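Swimmers, walkers and timekeepers wanted - Clindale Games, November

The Clindale Games are back this November, and we would dearly love you to be part of them. If you've never come along before, picture a weekend of swimming, running and lawn bowls, with teams from all over the district and a good deal of friendly shouting from the stands. Last time we had 1,567 entrants across all the events, and we're hoping to reach 2,000.
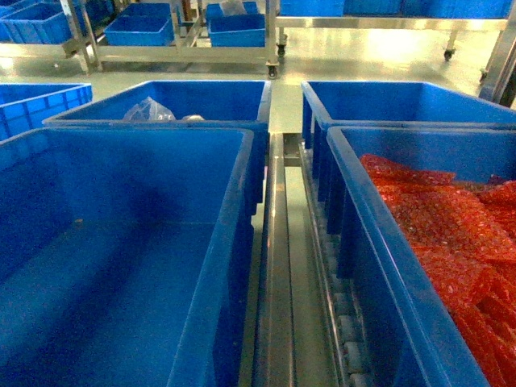
You don't need to be fast, and you don't need to belong to a club. The Drargate team is short of swimmers in every age group, and Clundik would be very glad of a few more bowlers (Rizwan Wanigasekara will happily teach you the basics on practice nights). We also need timekeepers, lane judges and people to walk in the opening parade, where every town carries its own banner - yes, even the small ones! 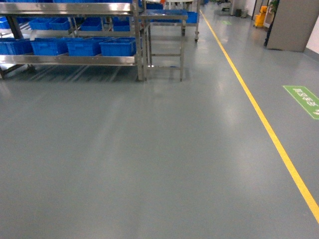

Entry is free for anyone under 16. Everyone else pays one fee, however many events they enter. Timekeepers and judges get a training evening, lunch on both days and a team shirt.

To put your name down, call in at the Games office and ask for Niamh Fahy or Marwa Soliman. Please tell us your town, your age group and which events you fancy - and do bring a friend along if you can talk one into it.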